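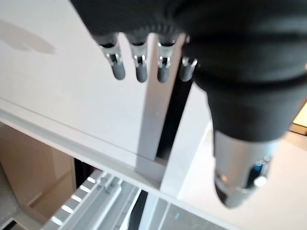
Adivico: ficha de datos

Adivico reúne notas e imágenes sobre un asunto menor que ocupa demasiadas tardes: guardar botellas de agua en el cajón de abajo de la nevera. La edita Hurkent y se distribuye en 2 carpetas, cocina y cajon (sin tilde, por culpa de un script que ya no vamos a tocar).

Contenido

Una encimera blanca, un fregadero encastrado, una nevera de acero inoxidable y las cosas que acaban en toda encimera cuando se la deja sola.
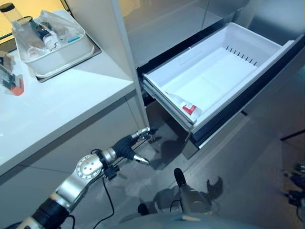 Cajón abierto, con un paquete blanco de etiqueta roja en la esquina.

Etiquetas

botella: cualquier envase de agua, lleno o no. El nivel no se anota.
bandeja: la blanca, con todo lo que lleve dentro.
bolsa: plástico arrugado. Es la clase más discutida del proyecto.
marca: solo si se lee sin adivinar, como NONGFU SPRING, que además va de lado.
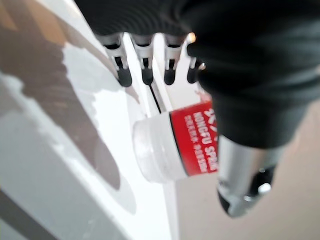
Criterios de orden

Un cajón se considera abierto si se ve el fondo. «Ordenado» no es una etiqueta; lo fue durante 90 minutos y generó más correos que todo lo demás.

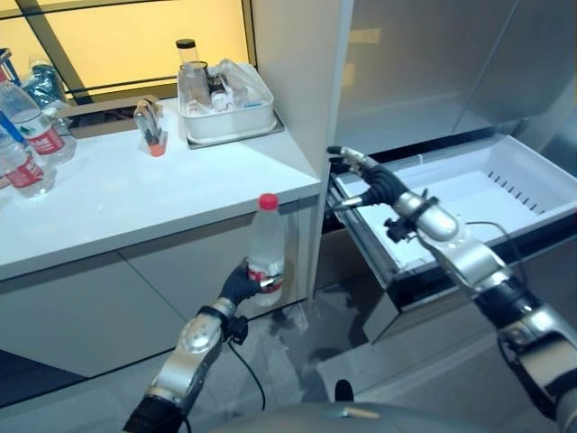
Limitaciones

Una sola cocina. Las notas tienen un máximo de 500 caracteres, límite que la bolsa arrugada ha superado 2 veces.

Versión

Nov 22, 2018. Revisión de etiquetas: Þrastardóttir. La clase «tapón» queda pendiente.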